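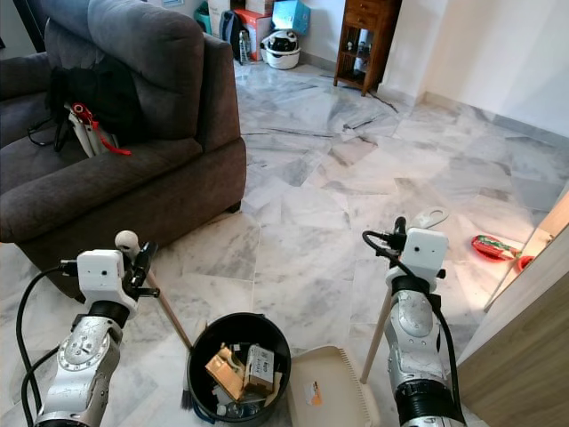 MEDIA RELEASE

DARHAM, November 11, 2018

Nelden not convinced by the eight-minute lounge room

Household testing group Nelden has today published its report on the Flornell Clear Floor Plan, the tidying course and broom set now sold through Massawe Homewares stores. Flornell says a family that follows the plan can bring any living room back to order in eight minutes a day. Nelden could not get that result in most of the homes it looked at, and is asking Flornell to show how it came up with the number.

The full set costs $147. For that the buyer gets a long-handled broom, a long-handled dustpan, a small round bin, a wall chart and a booklet. Nelden's view is that the tools are decent, the chart is padding and the booklet makes promises that a normal lounge room will not keep.

"We like a clean floor as much as anybody," a Nelden spokesperson said. "We would also like to know whose floor Flornell was timing. Every lounge room we went into had a bag on the couch, and the booklet has no page for the bag on the couch."

What was tested

Nelden followed 75 households in and near Darham through the cooler months. Each used the plan for a fortnight, then went back to whatever they did before for another fortnight. People kept a diary, and Nelden's testers visited each home twice. In all, 1285 tidy-ups were written down, from a quick go with the broom to the full routine on the chart.

The plan has one rule at its heart: sweep first, sort later. Flornell says a swept floor makes people want to carry on with the rest of the room. Wrappers, bottles and empty packets go straight in the bin, the dustpan follows the broom, and anything worth keeping is moved to the edge of the room until the end.

Nelden has trouble with that last step. In the diaries the end hardly ever came. Things moved to the wall stayed at the wall, and by the second week many homes had a neat middle and a growing border of boxes, backpacks, sports gear and appliances that had no cupboard to go to. The floor looked better from the doorway. There was no less stuff in the room.

"Moving a box two metres is exercise," the spokesperson said. "We wouldn't pay $147 to be told it's tidying."
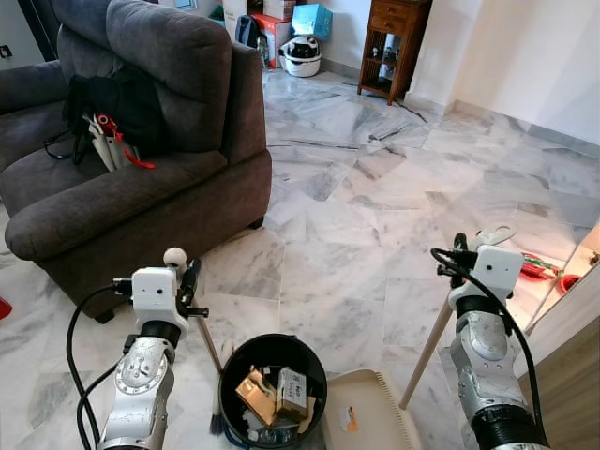 Soft furniture is the other weak spot. Flornell's booklet gives the couch a single sentence, which tells readers to "clear the seat and plump". Diary after diary tells a longer story. The couch is where bags are dropped, where cords get tangled and where half-finished jobs wait for a free evening. Clearing it took longer than sweeping in most of the homes visited, and it was the step most often skipped when people were in a hurry.

Flornell told Nelden that couch clearing is "outside the timed portion" of the plan. Nelden could find no mention of a timed portion on the box, on the chart or on the display stands at Massawe.

The tools

The broom and dustpan did better than the words that come with them. Long handles on both meant that people with sore backs could sweep without crouching, and several households said they would keep using the pair. On smooth tile the broom picked up crumbs and grit well enough. It was slower on rough tile, and no good at all on rugs, where the booklet suggests "a lighter wrist". Our testers tried a lighter wrist. The rug was unmoved.

The dustpan needs to sit flat to work. Where the floor was even it did, and where tiles had lifted a line of dust stayed behind that had to be wiped up with a damp cloth. The set does not include a cloth.

Flornell also calls the broom "whisper quiet". Nelden has not tested this and can't think of a loud broom to compare it with.

The bin drew the most complaints. It is a fair size for paper scraps and lolly wrappers, but an uncrushed box or a couple of drink bottles will take up most of it. The booklet tells people to use this one bin for everything during the sweep. Nelden thinks that is poor advice anywhere that has a separate recycling collection, as card and bottles then have to be fished back out. Most people in the trial either didn't bother or gave up on the single bin and brought in a second tub of their own.

Small things

A good part of the diaries is given over to objects that are neither rubbish nor anything much else: odd plastic pieces, lids, loose parts, bits held together with rubber bands. The plan sends all of these to a "decide later" pile.

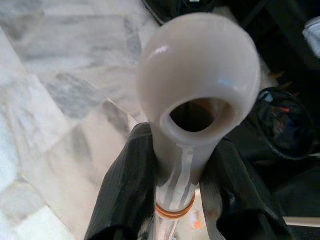

Nelden asked households to keep those piles so that testers could go through them on the second visit. A lot of what was in them had been picked up, looked at and put back several times during the trial. People were often unsure what a part belonged to and did not want to throw it away in case it mattered. That seems sensible to us. A plan that claims to save time should have something to say about it beyond a pile with a nice name.

Some homes did find their own way through. One kept a shoebox for unknown parts and wrote the month on the lid. Another put each stray piece beside the appliance it might fit and left it there for a week. Neither idea cost anything, and neither came from the chart.

What Nelden suggests

For readers who want a cleaner living room and would sooner hold on to their money, these are the steps that held up best in the diaries:

Clear the seats before the floor. Whatever is on the couch tends to end up on the floor anyway.

Take bags to the room where they are packed and unpacked. A hook near the front door did more for some households than the entire plan.

Pick up large wrappers and packets by hand, then sweep. Pushing them about with a broom spreads whatever was left inside.

Flatten boxes on the way to the bin.

Pull trailing cords out of the way before starting, and check what they are plugged into.

Choose one thing from along the wall each time and find it a proper home, even if that home is the op shop.

Nelden does not put a time on any of this. A room that gets used all day will take as long as it takes, and the times in our diaries varied so much between homes, and between one evening and the next in the same home, that a single number on a box should be read with care.

Response from the companies

Flornell was sent a copy of the report before release. It replied that the eight-minute figure reflects "an engaged household in a prepared space". Nelden asked what a prepared space was and was told that it is a space in which the plan has already been carried out. We have asked again.

Massawe Homewares said it relies on suppliers for the claims printed on their products and that unused sets can be returned with a receipt. It has not said whether it will change the display stands. Nelden would be glad to see the broom and dustpan sold by themselves at a lower price, and has put that to both companies.

The report also notes that the second book in the series, on kitchens, is already being advertised. Nelden plans to test it, with low hopes for the oven chapter.

Getting the report

The report, the diary form and the full list of tasks are free from the Nelden office in Darham and can be posted on request. Households that bought the set and have had a different result, good or bad, are invited to write in. Nelden buys every product it tests at the shelf price and takes no advertising from makers or shops.

Media contact: Nelden press desk, Darham

ENDS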